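How to Log and Verify a Missing-Person Report on a Local News Desk

This procedure covers the first hours after a newsroom receives word that someone is missing or has been taken. It is written for small desks with one editor and one or two reporters on shift. The worked case uses the Allurau district desk, where Lilla Mészáros edits and Elikem Nartey covers courts and police.

Before you start

You need a log sheet, a phone that can record calls, and the current contact list for police, hospitals and district offices. Open one log per case. Do not share a log between two cases, even when the reports arrive together and name the same road or village.

Check that the contact list has been updated in the last 60 days. Duty officers change posts often, and an old number can cost you the evening.

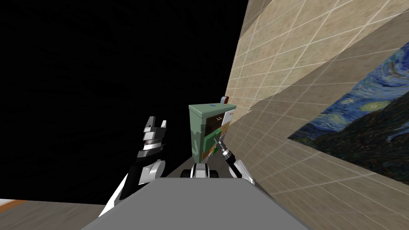
Give the log a short working title based on place, such as "Stolska road." Avoid using the person's name in the title until the family has been reached. Titles show up in shared folders, on printouts and in message previews.

Step 1. Record the first report

Write down the exact words of the caller or message. Note the time it came in, who took it, and how the caller knows what they say they know. Mark each claim with one of these codes:

W — the caller witnessed it
H — the caller heard it from a named person
R — the caller heard it, source not named

A report made up only of R claims stays in the log. It does not go to the site, and it does not go on the desk's social accounts. 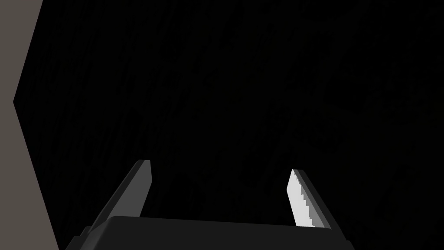 Step 2. Get two independent sources

Two people who heard the news from the same cousin count as one source. Ask each person when they last had direct contact and by what means. In the Stolska road case, Nartey took calls from a shop owner and a bus driver. Both had been told by the same neighbor, so the log stayed at one source until the district office confirmed the report at 16:40.

Police confirmation counts as one source. If the police spokesperson is repeating the family's statement, enter it under the family and add a note.

Step 3. Contact the family

One reporter makes the call, and the same reporter makes all later calls. State your name, your outlet and the reason for calling in the first sentence. Ask whether there is anything that could put the person at risk if printed. Typical items are travel routes, employer, health conditions and any contact with the people holding them.

Do not ask about ransom on the first call. If the family raises it, log the figure as restricted and tell the editor by voice.

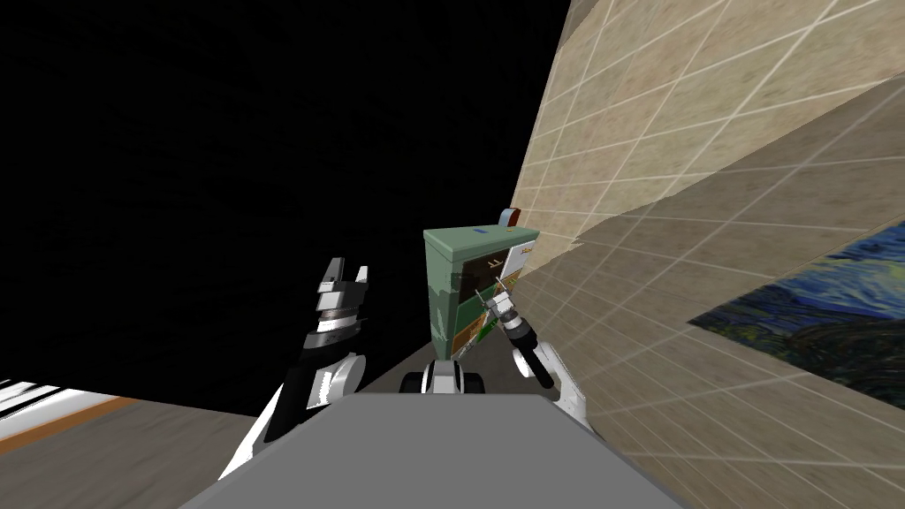
Step 4. Write the first version

Keep it under 16 lines. Include the name (if cleared), age, the place and time last seen, what officials have confirmed, and a number for information. Attribute each fact in the sentence where it appears.

Use "missing" until an official or a direct witness says the person was taken. Use "abducted" only with attribution. Leave out the names of armed groups unless a named official has given one on the record.
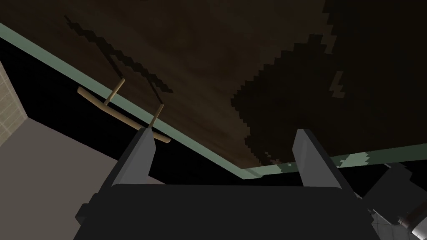

The editor reads the draft against the log, line by line, and initials each entry used. Any line with no matching entry is cut. At Allurau, Mészáros does this on paper and keeps the marked copy with the log.

Step 5. Update and close

Set a fixed time for each update and keep to it even when there is nothing new. When the person is found or released, repeat Step 2 in full before changing the headline. Early reports of a release are often wrong by a day or more.

Move the log to the closed folder once the final story has run. Restricted entries stay restricted after closing. Requests to view them go to the editor in writing, with the case title and the entry number.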